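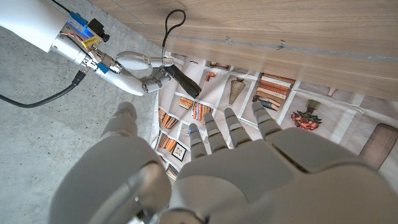
Pale wood, small grey fittings and a thin loop of black cord.

Hang it up! Loops, pale wood and little fittings

I have become a bit of a bore on the subject of cord loops. Ever since I cleared out the tall cupboard in August I've been putting one on anything with a handle (brushes, torches, the tyre pump, the good screwdriver) and I love opening that door now. Everything hangs where I can see it and the bottom of the cupboard is free for buckets.

Making a loop

Thin black cord is my favourite. It doesn't show the dirt and it goes through quite small holes. Cut more than you think, double it, push the folded end through the hole in the handle and pull the tails back through the fold. Knot the tails together and tug hard. If the cord is synthetic, the cut ends can be sealed with a quick touch of a lighter flame, well away from the handle, and left alone until they've cooled.

No hole in the handle? Wind a band of cloth tape over the tails, close to the end, and go round again in the other direction. This is fine for light things. I wouldn't trust it with a hammer.

Tapered handles are the awkward ones, as tape creeps towards the thin end. Sheena Kinnear wrote in to say she puts a small rubber band on first and tapes over that, and it works beautifully! Mine has held all summer.

Keep the loops short. A long one swings about and catches on its neighbour every time you reach in. For a hook on the inside of a door, 100 mm from knot to top is plenty, and do check that the door still shuts with everything hanging there.

Matt black handles

Lovely to hold, terrible for fingermarks. Warm water, one drop of washing-up liquid, wring the cloth right out, wipe, dry. Skip the cream cleaners, which leave shiny patches. If a soft-touch handle has gone sticky, a little surgical spirit on a rag usually shifts it. Try it on the end first, where a mark won't matter.

Pale wooden panels

Dust along the grain. On a fine, straight grain you'll see every cross-wise smear when the light comes in low, and I speak as someone with a west-facing kitchen. A barely damp cloth will do for most things, followed straight away by a dry one.

Pencil marks come off with a clean white rubber. Use it gently, in the direction of the grain. Bontu Abdella asked about greasy fingerprints on bare wood: dab on some cornflour, leave it for 2 hours, brush it away, and repeat if you need to.

Put a sheet or an old printed cloth on the floor before you start on anything with screws in it. I've got a patterned one that's too faded for the table and it's perfect for this, except that small screws vanish into the pattern, so they go in a jam jar lid.

Small brackets and fittings

If you're putting two in a line, draw the line first, the whole width of the panel, in faint pencil. Mark the holes from that line and forget about the edge, as edges aren't always straight. A bradawl dent at each mark stops the screw wandering.

Start every screw before tightening any of them. You want that bit of wiggle room!

Screw gone loose in its hole? Take it out, pack the hole with a wooden matchstick (head snapped off) and a spot of wood glue, let it dry overnight and trim it flush. Then put the same screw back in by hand.

Coming next: drawers that stick, and Tsehay Gebreyes's trick with a candle end.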